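Trummer Museum of Everyday Things
Learning pages for ages 7 to 11

Patterns on Cloth: How Does a Picture Get onto Fabric?

Look at the clothes you are wearing today. Some may be plain. Others may have stripes, spots, animals or flowers. When a design appears again and again across a piece of cloth, it is called a repeating pattern.

Woven or printed?

There are two common ways to put a pattern on cloth. A woven pattern is made while the cloth itself is being made, using threads of different colours. Many checked scarves are woven. A printed pattern is added afterwards, when colour is pressed or sprayed onto cloth that is already finished.

To find out which kind you have, turn the cloth over. A woven pattern can often be seen clearly on both sides. A printed pattern is usually bright on the front and paler on the back, where less of the colour has soaked through.

Printing with blocks

People have printed cloth by hand for a very long time. The printer carves a shape into a block of wood, covers the raised part with colour and presses it down firmly. The block is then lifted, coated again and placed next to the first mark. A long curtain might need 190 presses of the same block — and each one has to line up with its neighbours.

The museum at Midstead keeps a collection of 21 printing blocks. The oldest belonged to the workshop of Leopold Hofstetter, who printed tablecloths and aprons. Visitors may handle two of the blocks in the Touch Room.

What is a repeat?

The part of a design that is copied over and over is called the repeat. A small repeat might be the size of a biscuit. A large one might be as wide as a door. Designers take care that the edges of the repeat meet neatly, so that the join does not show.

Fruit is a favourite subject for printed cloth. A slice of orange or lemon is already a good design, being a circle with lines that spread out from the middle like the spokes of a wheel. 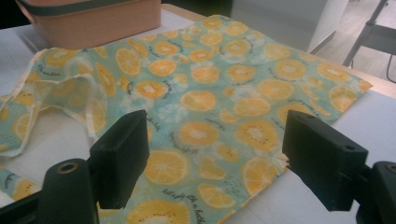
Designers often fill the spaces between large shapes with smaller ones, such as little flowers or lines of writing. These are known as fillers. They may also turn the shapes in different directions, which makes the pattern look lively and helps to hide the repeat.

Try it yourself

You will need a large sheet of paper, a potato cut in half by an adult, some paint and a flat dish. Dip the cut side of the potato in the paint and press it onto the paper. Leave a small gap and press again. When you reach the end of the row, begin a new one underneath. Let the paint dry, then add your fillers with a crayon.

Words to remember

Repeat — the part of a pattern that is copied.
Filler — a small shape between larger ones.
Reverse — the back of the cloth.

Text by Johanna Hauser, Learning Department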